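**FOR IMMEDIATE RELEASE**

November 12, 2022

# Okilik opens its doors with a show of paper negatives, and wants your old ones too

Okilik, the photography space on the top floor of the old Norkutov building, opens its first full exhibition next week. Title: *Slow Paper*. It's a show of pictures made on paper negatives, the old way, by people working now. 84 prints, 14 photographers, one long room. Free entry. Dogs fine on a lead.

The show has been put together by Nabila Halim, who has been making paper negatives for most of her working life and teaching other people to do it for nearly as long. She picked the work from an open call that went out in May. No theme was set. What came back was mostly gardens, kitchens, relatives and weather, plus one very good run of bus shelters.

"I didn't want a history lesson," says Halim. "People hear paper negative and think of brown pictures of abbeys. Half of these were shot in a flat with the washing up. I wanted that. I wanted to see who's still bothering and what they're bothering with."

A paper negative is what it sounds like. Light-sensitive paper goes into the camera where film or a sensor would be, gets exposed (slowly, often several seconds, somtimes minutes), gets developed, and is then laid face down on a second sheet to make the positive. The grain of the paper comes through. Edges go soft. Skies tend to burn out to nothing. Anyone who moves turns into a smudge, and there are plenty of smudges in this show, including a whole wedding party of them.

**What's in the room**

Main wall is the group hang, small prints in plain frames, close together, no captions. There's a list by the door if you want names. Opposite are the bigger pieces – seven sheets by Zulkifli Mangundap, each made in a camera he built out of a wardrobe. The largest took two people to carry up the stairs. He photographs market stalls after closing: tarpaulins, crates, string. They are very dark and they need standing in front of for a while.

"You get one go a day with the wardrobe," says Mangundap. "Set up, wait, pack up, drive home, find out. I've got a drawer of ones that came out blank. I like the drawer, I might show the drawer one day."

The end wall has a loose display of test strips, spoiled sheets and notebooks, lent by the photographers. Halim insisted on this and had to ask a few of them twice. Some of the notes are rude about the weather. One notebook is just exposure times, page after page, no words at all.

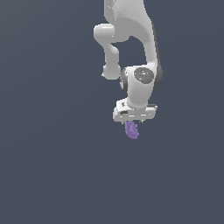
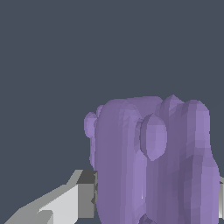
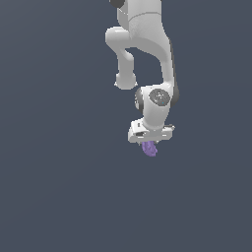
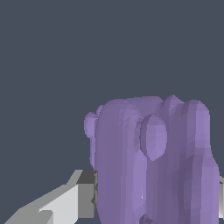
Hanging was slow work and the lighting slower. Paper prints throw back glare if the lamps are too close, and too little light makes the shadows close up completely, so every lamp in the room has been moved at least once. Halim's rule was to light the prints the way you'd look at a solid thing, from one side, and she has a line for it that the hanging team can now recite: look at anything lumpy, that purple shape with the ridges say, pale where the light lands and deep violet down in the folds, and you know which way round it is without being told. Same with a print of a wall or a cabbage. Flat light kills it. So the lamps at Okilik are all off to the left, and the Mangundap sheets have their own set, dimmed right down.

The wall colour has been changed as well. Okilik was white all over when it first opened for talks in the spring and the white made everything look yellow. It is now a warm mid-grey, mixed by Kusuma, the framers on the ground floor, who also cut the mounts. Visitors will be able to buy offcuts of mount board from a box at the desk, pay what you like.

**Workshops and the call for negatives**

Three Saturday workshops run alongside the show. Each one has 18 places. You make a pinhole camera in the morning, expose a sheet or two in the yard before lunch, develop and contact print in the afternoon. All materials included, bring an apron and a sandwich. No experience needed, children from ten up with an adult. Booking is by email or at the desk and the first one is already filling up.

Okilik is also asking for old negatives. Any kind – paper, glass, film, whatever's in the loft. The plan is to contact print a selection over the winter and hang them in the corridor outside the main room as they come in. Owners get their negatives back, plus a print. Please don't clean them first. Please don't post glass. If you have a box and no idea what's in it, bring the box, someone will go through it with you at the light table on a Thursday evening.

"We've had one box in already and it's all of the same goat," says Halim. "Years of it. Beautiful negatives. We'd love to know who the goat belonged to."

**The book**

A small book goes with the exhibition, published by Jeneleo in an edition of 85, sewn, soft covers, with a short essay by Halim and a fold-out of one of the Mangundap market sheets. Each copy comes with a paper negative tucked in the back, made by one of the photographers in the show, no two alike. Copies will be at the desk from the opening. We'll hold one for you if you ring, but only till the end of opening week, after that its first come.

**Opening night**

Drinks from six, a few words from Halim at seven, and Mangundap will have the wardrobe set up on the landing. Sit still for him and you may get your portrait. It will take a good while per sitter so there'll be a queue. The lift is working and goes to the top floor. The yard door will be locked, please use the street entrance.

**Notes for editors**

- *Slow Paper* is at Okilik, top floor, Norkutov building. Open Wednesday to Sunday, late on Thursdays.
- Press can come in the day before opening, morning only. Let us know and we'll put the kettle on.
- Review copies of the book: a few, ask early.
- Nabila Halim and Zulkifli Mangundap are both available for interview. Zulkifli prefers phone.
- Press contact: the desk at Okilik, mark it SLOW PAPER.

ENDS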